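7 de janeiro de 2019

Caderno da oficina - tingimento, lote de inverno

Retomei os banhos de verde com as meadas de algodão. Receita Skunitz, a mesma de setembro, só mudei o mordente. Pesei 924 g de fio seco. Lavagem prévia com detergente neutro, dois enxagues, depois alúmen a noite toda no balde tapado.

Primeiro banho: gauda. Subida lenta até 73 graus, 43 min parado lá em cima. Saiu um amarelo limpo, bem melhor que o da Bekar (esse puxava para mostarda). pH não medi, as tiras acabaram. PEDIR TIRAS.

Segundo banho: índigo fraco, imersões curtas. Três meadas mergulhadas uma vez, duas mergulhadas duas vezes. As de uma imersão ficaram claras demais para o que o Florin Moldovan quer para a encomenda Kodard. As de duas estão quase lá - falta sujar um bocadinho o tom, que ainda está muito erva fresca. Ele quer verde azeitona apagado, tipo caqui, e diz que decide com o fio seco na mão e luz da janela. Concordo.

Cesto de corda entrançada: 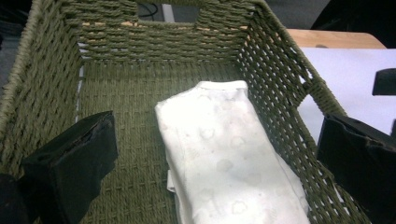
Correcção com ferro

Sulfato de ferro, solução a 1%, 174 ml no balde pequeno. Meada A dois minutos, meada B cinco. A B escureceu de mais e o fio ficou áspero, não repetir. A A parece certa mas ainda está molhada, ver amanha.

Atenção ao balde do ferro: marcar com fita e não usar para mais nada. Já estragámos um amarelo assim.

Por fazer
- solidez à luz, metade da amostra tapada com cartão na janela sul
- solidez à lavagem, até 43 ciclos se a máquina aguentar
- telefonar à Baumgartner por causa do alúmen, o último saco vinha empedrado
- perguntar ao Florin se a Kodard aceita diferença entre meadas
- guardar o banho de gauda, ainda tem cor para um segundo lote pálido

Etiquetas das meadas estão no prego ao pé do lava-loiça, não tirar.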